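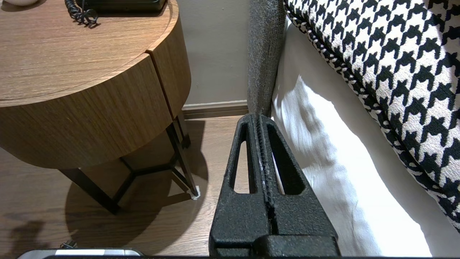

A round wooden nightstand with a phone on top, much like the ones guests will find at the Skellow.

The Skellow is taking bookings again, and I for one have missed the place! The old hotel on Himwood Street shut its doors in January after a pipe burst on the top floor, and if you walked past at any point this spring you'll have seen the dumpsters and the blue tarps and wondered (as I did, more than once) whether it was ever coming back. Well, it is. The front desk started taking reservations on 5/6/24 and the first guests check in at the end of the month.

I stopped in for a look and got the tour from Oriana Rivadeneira, the manager, who walks very fast and kept apologizing for the smell of paint. I didn't mind it one bit. The lobby still has the green tile floor I remember from my cousin's wedding, and the big staircase has been sanded and polished up. The dining room is smaller than it used to be, with part of it turned into a coffee counter that opens onto the street. That will be open to everybody, guests or not, from 7 in the morning. I plan to be there a lot.

The pipe did most of its damage on floors 2 and 3, and those had to be taken right back to the studs. The work was done by Hijazi, the builders over in Rendov, and it ran to 14 weeks in all, a bit longer than planned thanks to a holdup with the windows. "We were ready for the glass long before the glass was ready for us," Rivadeneira told me, and she laughed, though I got the feeling she wasn't laughing at the time.

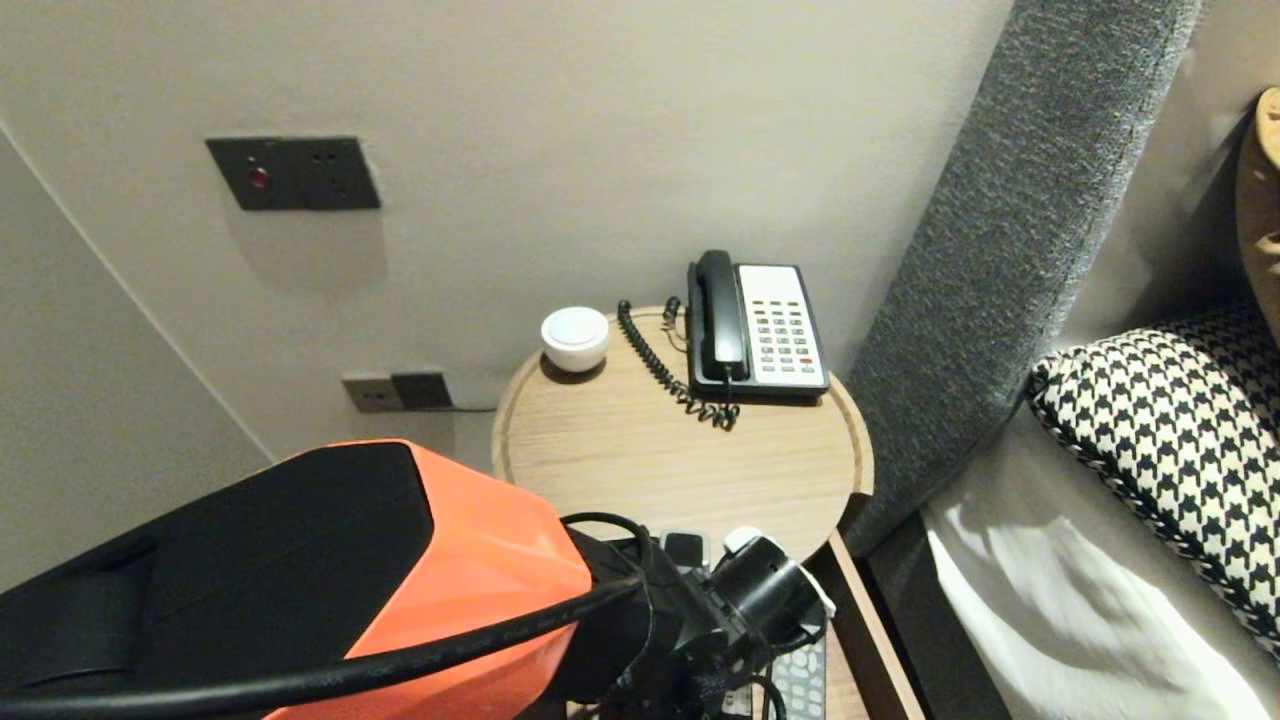 Prices have gone up some, and I know that's what a lot of you will want to hear about. A weekend package with breakfast and dinner for two now runs $375, and weeknights are cheaper if you call and ask. Rivadeneira says regulars asked her to keep the rooms simple, so that was the plan - light wood, gray walls, a good mattress, and a real corded phone by the bed with the black handset and the chunky keypad, like hotels had when I was a kid. I love that! My own kids will have to be shown how to use it.

Uriel Ibarra, who ran the hotel kitchen for years before the flood, is coming back too, and he's bringing the Sunday pot roast with him. He told me the menu is still being worked out and he wouldn't budge when I asked about the lemon pie, so I guess we wait on that one.

Parking is still behind the building, with the entrance on the alley side. Call the front desk for rooms, or just stop in - they're happy to show people around while the last of the curtains go up.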